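FOR IMMEDIATE RELEASE - January

Brunar publishes kitchen handling rules for robot arms, opens them for comment

STUMLEY - Brunar today put out its first rulebook for robot arms that work with household cookware. Short document, 28 pages. Free to download, free to copy, no sign-up.

The rules cover 51 checks, split between the bench, the arm and the person running it. Glass lids get a whole chapter. So do hot surfaces, grip force and what to do when something gets set down in the wrong place.

"Factory rules assume a fence and a steel part," said Pacita Mangubat, lead author. "A kitchen counter has neither. We wanted something a lab could read over lunch and start using by 2 p.m."

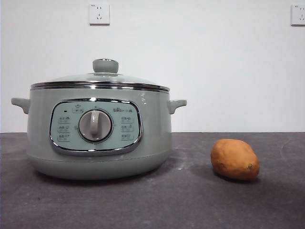 Main points, quick version:

Appliances stay unplugged for all handling work unless the task calls for heat. The run sheet has to say which.

Speed limit drops near glass. Finger tips never push down on a lid, they close from the side.

A stop button within reach of the operator, tested at the start of every shift. Tested means pressed.

Food items used in trials are logged and thrown out after, not eaten. This one got alot of argument in the draft stage.

Any item left on a lid, rim or handle counts as a placement event and goes in the log, wether or not it was planned.

Arabzadeh, which runs a training kitchen in Stumley, worked with the draft for 25 weeks and sent back notes. Most went in. The grip force table was redone from scratch, and the operator checklist came down to 2 pages. 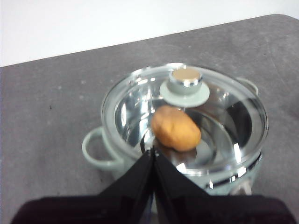
Do the rules apply to an arm that is already installed?
Existing setups are covered from the first day a lab signs on, but the bench checks come first and the arm checks can follow within 28 days.

Signing on is voluntary. Brunar does not certify anybody and won't be selling a sticker. Labs that sign on agree to share their incident logs with names removed.

Alfredo Estrella of Clilisico, the software firm hosting the shared log, said the form is plain on purpose. "Date, task, what moved, what stopped it. People fill in short forms."

Comments open through the end of March. Second edition to follow, with a chapter on knives.

Press contact: Pacita Mangubat, Brunar, Stumley. Phones staffed from 9 a.m.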